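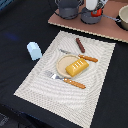

About Pulent

Hi, I'm Shobha! I run Pulent, a small cooking school on the second floor of an old print shop, and if you've found this page you're probably wondering who on earth is going to be teaching you to make flatbread.

I didn't train as a chef. I did payroll for a furniture company for years, and cooking was what I did when I got home and didn't want to look at a screen anymore. Then friends started asking if they could come over and watch (mostly so they could eat afterward, let's be clear), and before long I had people sitting on the stairs with bowls on their knees. My landlord was very sweet about it, right up until he wasn't.

So I went looking for a proper kitchen, and that's how I met Edivaldo Cavalcanti. He was baking bread for three cafes out of this space and wanted someone to split the rent. We shared the ovens for one winter, argued a lot about salt, and by April we'd decided to put both our names on the lease. He teaches the bread and pastry classes and I do pretty much everything else: curries, dumplings, pickles, weeknight soups, plus the email.

What a class is like

We have 2 teachers and room for 20 students, and we don't squeeze in extras, even at the holidays when everybody asks. You'll work in pairs. You'll get flour on your shoes. Classes run three hours with a break in the middle for tea, and then we all sit down and eat what we made, including the ugly ones. Take the leftovers home, please, my fridge is full!

You don't need any experience. Some people come in already knowing their way around a knife and some have never boiled an egg, and the mix works out fine. Aprons are here, so just wear something comfortable and tie your hair back.

If there's something you can't eat, tell us when you book. I can swap most things out of my classes, but Edivaldo's are heavy on wheat and butter and there's not much getting around that.

The Pika classes

Pika is our program for kids eight and up, on school breaks only. They make lunch from start to finish and wash up after (parents never believe me on this one). It fills fast, so get on the email list if you're interested.

Finding us

We're in the Masanja Building, Suite 302. The elevator is slow but it does come. Street parking is free after six, and the lot behind the building belongs to the dentist, who will tow you.

Come say hello. The door's usually propped open when we're baking.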